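Kitchen and Table forum > Storage and small items > Cutlery pot on the dining table – keep it there or move it?

tealeaf_marrow
Posted Tuesday, 6.40 pm

We eat at the table every night and the spoons and chopsticks have always lived in a drawer in the kitchen. Last month I bought a plastic holder, the kind with compartments and a drip tray underneath, and put it on the table so people could help themselves. I like it. The other half of the household says it is clutter and that cutlery belongs in the kitchen near the sink.

The table is not large and it has a checked cloth on it with stars, which I am told is busy enough already. The holder cost me 680 with the tray, from a shop called Skamberg that does mostly bathroom things. I mention the price only because I was told I overpaid.

Spoons go in one side and chopsticks in the other. I haven't taken the label off yet.
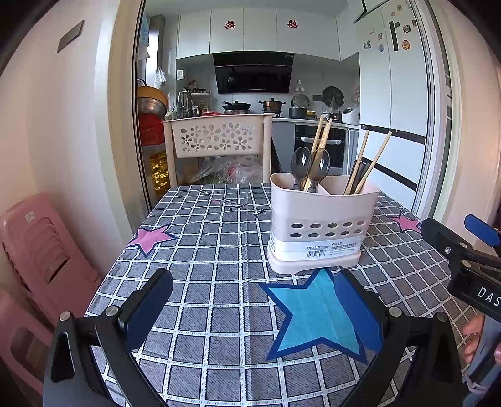 pellow_nine
I'd move it. Anything that stands on a table all day collects dust and cooking grease, and the bowls of the spoons are pointing up, so that is where it lands. We had one out for a year and I was rinsing spoons before every meal. It went back beside the sink and I don't miss it.

gravelpit
Disagree with pellow. If you use them every day they don't have time to get dusty. Ours has been on the table since we moved in. Put the ones you use least somewhere else and keep only what gets used. Six pairs of chopsticks is plenty for most homes.

tealeaf_marrow
There are more than six pairs in it, I admit. I keep them all because they don't match and I can never find two the same length when I need them.

gravelpit
Then that's the problem, not the pot.

oddsock_harbour
What is it like for drying? I've got wooden chopsticks and they went black at the ends in a closed pot from Yook. No holes in the sides at all, only a few in the bottom. I threw out the pot and the chopsticks with it.

tealeaf_marrow
This one has a row of holes across the middle and then the tray. I dry everything with a cloth first anyway. I've had it a few weeks so I can't tell you about the long term.

pellow_nine
Drip trays need emptying. People forget. I would still want it next to the sink, where you notice.

bluntbreadknife
Two separate questions here. Drying should happen by the sink. Storage can happen wherever you like once the things are dry. I have a rack for the first and a pot for the second, both Cunotia, both cheap, and it has worked for years.

As for the label, soak it in warm water and leave it a while. If the glue stays behind, use a bit of cooking oil on kitchen paper and then washing-up liquid. Don't scrape it with a knife, you'll mark the plastic.

tealeaf_marrow
Thanks, will try the oil.

I took gravelpit's advice on Sunday and went through the chopsticks on the table. It took longer than I thought. I started by laying them down in pairs, gave up on that, and ended with them all over the cloth and a spoon in the middle of it. The plain wooden ones are the worst because they look alike until you stand them next to each other. The yellow ones with the pattern are easier.

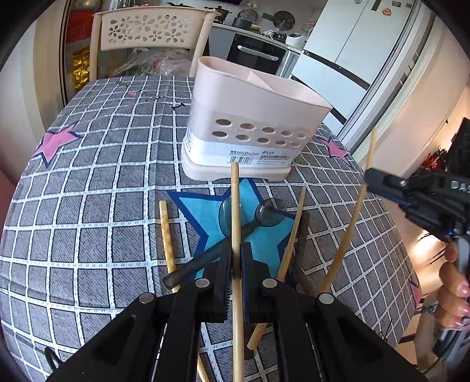

I kept the pairs that were the same length and put the single ones in a jar under the sink. They'll do for stirring paint or holding up seedlings. The pot is a good deal emptier and things don't lean over the side as much. It is still on the table for now – I've agreed to a trial until the end of February.

gravelpit
Told you. Single ones are good for cleaning out the groove round a sliding door as well, with a bit of damp cloth over the end.

oddsock_harbour
If you want to stop the lengths getting mixed again, buy one pack and use only those. I got a pack of plain ones from the market in Bratavcombe for 200 and gave the old ones away. All the same length, so any two will do.

pellow_nine
That I can agree with. One sort of everything. I'd still put the pot by the sink.

bluntbreadknife
And there's nothing wrong with 680 if the tray came with it. Some sellers want 600 for the pot alone.

tealeaf_marrow
I'll pass that on at dinner. Will report back on the label when I've had a go at it.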